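Brorkance Microfiber Towel, Royal Blue

Home > Cleaning Supplies > Cloths and Towels > Microfiber

Brand: Brorkance
Sold by: Lamau Supply
Availability: In stock
Pack sizes: single, pack of 10, case

The Brorkance microfiber towel is a general-purpose cloth for dusting, wiping and drying. It is used in homes, shops, small offices and garages. The pile is the same on both sides, so there is no right or wrong face. It can be used dry for dust, damp for most hard surfaces, or with a cleaner when there is grease to remove.

Product details

Material: polyester and polyamide blend
Shape: square
Edges: hemmed on all four sides
Color: royal blue
Other colors: gray, yellow, green
Fabric softener: do not use
Bleach: do not use
Tumble dry: low heat only

The color may look lighter or darker on your screen than it does in person. Dye lots also vary a little from one case to the next. If you need a close match with towels you already have, put a note in the comments box at checkout and we will look at the lots we have on the shelf.

What it is good for

Most customers buy this towel for kitchens and cars. On counters, stovetops and appliance doors, use it damp and follow with a dry one. On car paint, rinse off grit with water first and keep a separate set for the wheels. A towel that has picked up brake dust should not go back on paint, even after washing.

For windows and mirrors we suggest the Javuveck glass cloth instead. It has a flat weave and leaves less lint. The Brorkance towel can do the first wipe on a dirty window, but the last pass should be made with a flat cloth.

It is not meant for hot pans, hot oven doors or irons. The fibers can melt. It should not be used with paint stripper or strong solvents.

Choosing a color

Many shops give each area its own color and keep to it. A common plan is blue for general surfaces, yellow for sinks, green for food areas and gray for floors and wheels. Any plan works as long as everyone who uses the towels knows it. A printed color chart can be added to any case order at no charge. Ask for it in the comments box.

Before first use

Wash new towels once by themselves in cool water. The darker colors, blue included, release some dye in the first wash. Shake the towel out when it is dry to get rid of loose fibers left from cutting and sewing.

Folding for use

Fold the towel in half and then in half again. This gives eight clean faces. Use one until it is dirty, then turn to the next. When all of them have been used, the towel is ready for the wash.

Washing and drying

Wash with other microfiber only. Cotton towels shed lint, and the pile holds on to it. Use a small amount of liquid detergent with no softener and no scent beads. Warm water is fine for normal soil. For grease, soak the towels for an hour in warm water with a little dish soap before the wash.

Dry on low heat or on a line. Leave dryer sheets out. They coat the fibers and the towel stops taking up water. If this has already happened, two or three washes with plain detergent will usually bring it back.

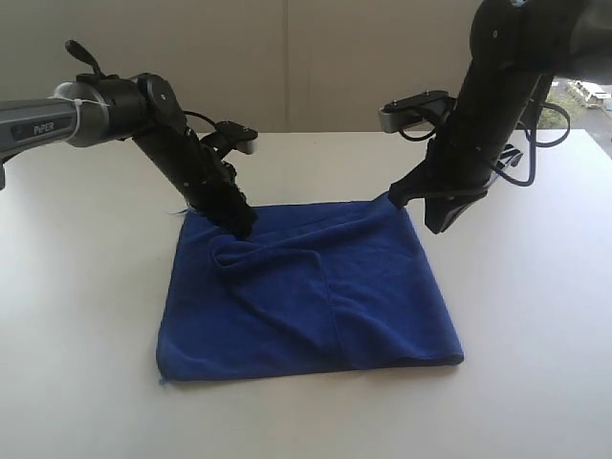

Brorkance microfiber towel in royal blue.

Wear and replacement

Replace a towel when the pile feels stiff or when it pushes water around without soaking it up. Old ones can be moved down to floors, bikes and tools. Cut any loose threads with scissors. Pulling them can open the hem.

Packs and shipping

Packs of 10 ship in a plain bag. Full cases ship in a carton and cannot be split between colors. Orders placed before noon on a working day leave the warehouse the same day. For orders of 1,000 towels or more, please write to us for a price. Allow extra time for gray, which we restock in March.

Unwashed towels can be returned within 43 days. Washed towels cannot be returned unless there is a fault in the sewing.

Customer reviews

Veerle Geerts
2018-02-10
4 out of 5
Bought the pack of 10 for our cafe. They do a good job on the steel counters and the coffee machine. The first wash turned the water quite blue, so follow the advice and wash them alone. One star off because the bag has no zip and I had to find a box for them.

Related items

Javuveck Glass Cloth, flat weave
Dursun Spray Bottle with adjustable nozzle
Dursun Wall Hooks, pack of 3
Brorkance Mop Pad, gray

Questions about this item can be sent through the contact form. Please include the item name and color.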